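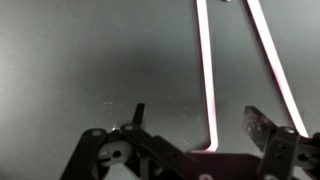
A smooth gray surface with a white bar on it, pinkish along the edges.

We went up to Ulonell in August and stayed four nights, which was one more than we had booked. The bus from the coast takes most of the afternoon and stops at every village on the way. Sit on the left if you want to see the river.

Our guesthouse was run by Dulce Villalobos and her husband. The building dates from 1879 and the stairs are steep, so ask for a room on the ground floor if you have heavy bags. Ours was on the top floor. Breakfast was bread, eggs and plum jam at 7:30, and the coffee was strong.

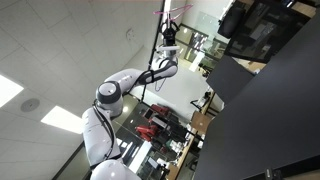 The white arm with a pink clothes hanger in its gripper.

The first morning we walked to the old mill. There are 385 steps from the church to the start of the trail, according to the sign at the bottom, and after that it's mostly flat. Take water. The kiosk at the mill was closed both times we passed.

For dinner I would go back to Hrytsenko, on the small square behind the post office. Touran had the trout and I had the dumplings – both good, and the portions are big. They don't take cards.

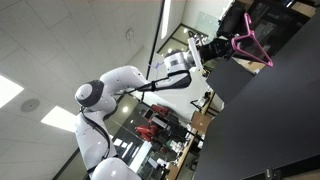 The next day we rented bikes and rode out to the lake. The rental was 400 for the two of us, helmets included. The road is paved for the first half and then turns to gravel, and I had to walk my bike up the last hill. The water was cold but we swam anyway, then ate our sandwiches on the dock and rode back before dark.

The return bus leaves from the lower stop, down by the bridge. We waited at the wrong one and missed it, so that was our extra night.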